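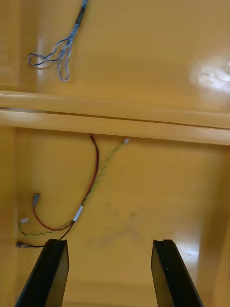
Wrist camera policy does well on clean footage, falls apart on shiny paint. Is my held-out split the problem?

Posted by pultance_bench

Hi all, long-time reader, first go at asking something. I'm working on grasping loose cable ends inside painted enclosures and I'm stuck on a result I don't trust.

The setup: two-finger gripper, small camera at the wrist, 424 demonstrations driven by hand. The policy is plain imitation learning, image in, arm motion out. The job is to close on the connector end of one named wire (say the red one) and lift it clear of its neighbours without dragging the whole bundle along.

On my held-out set the predicted motions look lovely. On the real arm, the red wire is fine and the black one is dreadful. It heads off towards the black fingertip and hovers there, as if it has found what it wanted. It also gets twitchy when there's glare on the yellow paint, and I've seen it creep towards a grubby patch with nothing on it at all.

My held-out set is a random 200 frames pulled from all the demonstrations. I've a horrible feeling that's the daft bit. I have to show something at the Griltport meeting on Sunday, so what would you check first?

griltport_lurker

Yes, it's the split. If you pull random frames then nearly every test frame has a twin a fraction of a second away in training, so you're mostly measuring memory. Split by whole demonstration at the very least. Better still, split by wire arrangement: shake the wires into a new tangle, record a batch, and keep that batch out completely. We did this on the Lerkthorpe rig and our lovely error curve went up by a factor of around 4. Painful week, but after that the numbers on screen finally agreed with what the arm did.

For the black wire, try painting the fingers out of the image before it goes into the network. They sit in the same place whenever the gripper is open, so one fixed mask does for the approach. You lose a bit of wire where it passes over a fingertip, and I'd put up with that. If it stops hovering you've found your answer, and if it doesn't, come back and tell us because I'd be curious!

I wouldn't touch the network until you've done both of those.

oldsolder

just use a matt panel. or stick tape on the black wire. sorted

sevcik_fan

Tape would get you through Sunday, but then you've trained a tape finder (ask me how I know).

Agree with the first reply on splitting. On the glare, I'd move the lamp about between demonstrations instead of fiddling with brightness in software. Turning the brightness up and down makes the whole picture paler or darker, and a real highlight slides across the paint as the wrist moves, so the two don't have much in common as far as the policy is concerned. We record each tangle under 2 lamp positions now and the twitching has calmed down a lot. The Ševčík cropping trick is worth a try as well: feed in the full view plus a tight crop around where the wire end should be, so a thin terminal gets more than a handful of pixels.

For the grubby patch, wipe it off for half of your new recordings and leave it for the rest. And when you report it, give success per wire colour. One average over the lot will hide the black wire completely.

pultance_bench

Thanks both, and oldsolder too, I suppose. Re-split by demonstration last night and the error has shot up, so that's one mystery gone. Trying the finger mask this afternoon and I'll post the per-wire numbers when I have them.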